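News from the teaching room

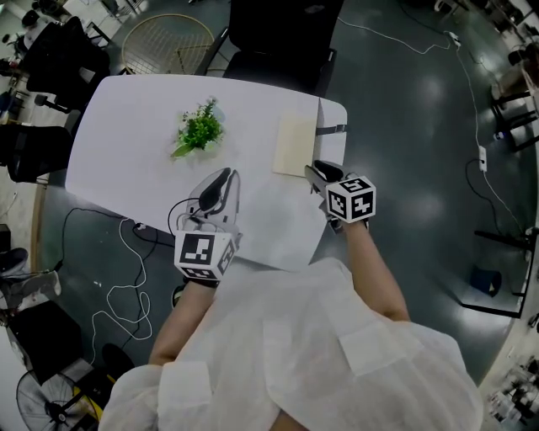

At the demonstration table, with one gripper in each hand.

Since May we have a new kind of work at Zundavton, and many colleagues from packing and from the office asked what is going on behind the glass door. Bianka Jakab asked me to write some lines for the newsletter, so I try.

The robots which will come to line two must learn their movements from people. For this we use hand-held grippers. You take one in each hand, you close and open the fingers, and you do a small task on the table: move a thing from left to right, turn it, put it back. The patterned cubes on the grippers are there so the system can follow where your hands go. One movement that is done well is called a demonstration. Until last Friday we collected 3,339 of them, and 187 were deleted, mostly when the cubes were hidden for too long.

Four of us work there now, all from the old hand sorting. Rozália Kun was sorting for many years and she told me that the first week was harder than she expected. Your fingers know the job, but now they must do it through a tool, and slower. After one hour the wrist is tired. We asked for shorter turns, and now one turn is 60 minutes, then you change with a colleague and check the recordings at the desk. I find this much better.

What changes for the rest of us? Jenő Kozma from the works council had a meeting with the management about this. The hand sorting on line two will finish when the robots start, but the people stay, with the same pay grade, and they get the Vida training, which has 302 pages in the folder (I am at the beginning). The night shift will be smaller. Not everybody is happy with that, because the night bonus is real money, and Jenő is still discussing it.

If you want to try the grippers, come on Friday between 2 and 3 p.m. Please take off watches and bracelets before, and be careful with the cables on the floor. Woo-jin Hyun will show you how to hold them. For questions about shifts please write to Jenő - I can only answer about the table.

Rozália Bárány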